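Speaker notes, open day talk
Fevano, July 7, 2021

Slide 1. Welcome

Good afternoon, everybody, and thank you so much for coming all the way out to Skokivley. I know the parking is a bit of an adventure! (Pause here, people will still be finding chairs.) My name is Hacer Coşkun, and I get to spend the next little while telling you what our team does all day. Coffee stays out the whole time, so please get up whenever you like.

Slide 2. How we got to kitchens

Start with the Woveo story, but keep it short this time. We began with boxes, because everybody begins with boxes, and then in May Emanuel Ardeleanu came in and asked why we weren't trying anything you'd find in a normal home. We had 34 tasks on the list by the end of that afternoon, most of them to do with food. Mention that Emanuel is at the back and loves being asked about this.

Slide 3. The bun table

Let these two sit on the screen for a moment before talking. Buns in a steamer, a plate next to it, two arms. Say that the job is to get the buns onto the plate, which my grandmother could do while arguing on the phone.
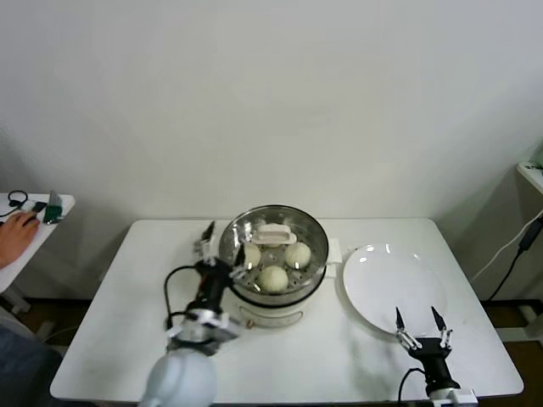 The second one is the view from down at the gripper, with the steamer's handles close by. 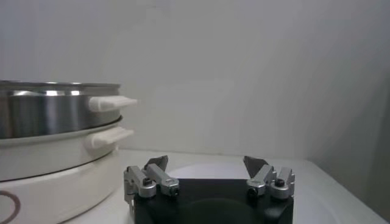
Slide 4. Why a bun is hard

Ask who has squeezed a steamed bun too hard (hands go up, wait for the laugh). It's soft, it's round, and it doesn't spring back the way you'd hope. Then there's the rim of the tray, which the fingers have to reach over, and shiny steel, which can look different every time you move a little. Talk about the fingertips here and pass the spare pair around. Please remember to get them back, we lost one at the Ehlers visit!

Slide 5. Practice, practice

We have nearly 3,000 practice runs on food tasks now, 58 of them done by visitors like yourselves. Tell the one about the schoolteacher who was better at it than me on her first go.

Slide 6. Going next door

Split the room into 2 groups. Emanuel takes the left side first, I'll stay for questions with the right side, and then we swap. Bags can stay on the chairs. Remind people to keep behind the tape while the arms are moving, and to ask before touching anything on the tables.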